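The small club with a very big second innings

Thursday, November 23, 2023

Drive into Urnen from the east and the first thing you see is the sightscreen, freshly painted and far too grand for a village ground. Three winters ago the club had seven players and no fixtures. Last season it ran 2 senior sides, and the second eleven went to the final week with a chance of promotion.

Ningsih Ismail captains the firsts and bowls the sort of off-spin that makes batters walk back muttering. She grew up playing on concrete and still prefers a hard, true pitch, but she has fallen for the slow one at Urnen. “You have to wait for it,” she says. “It teaches you manners.” 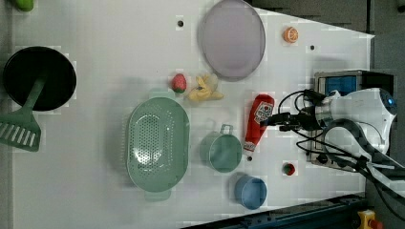 The match everyone wants to talk about is the October friendly against Zullstead, played in a wind that took the bails off twice before lunch. Chasing 212, Urnen were six down for 100 when Eduardo Maglaya came in, a wicketkeeper with no great name as a batter. He swept everything — straight balls, wide balls, one that nearly bounced twice — and they got home in the last over. What an afternoon!

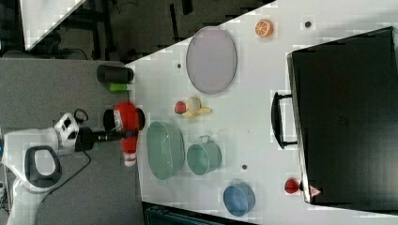 Maglaya has passed 600 runs for the club now and would like to bat higher up. Ismail is thinking about it. Nets start again after the new year, in the sports hall at Khoo, and the fixture list already has Zullstead down for a return match in the spring.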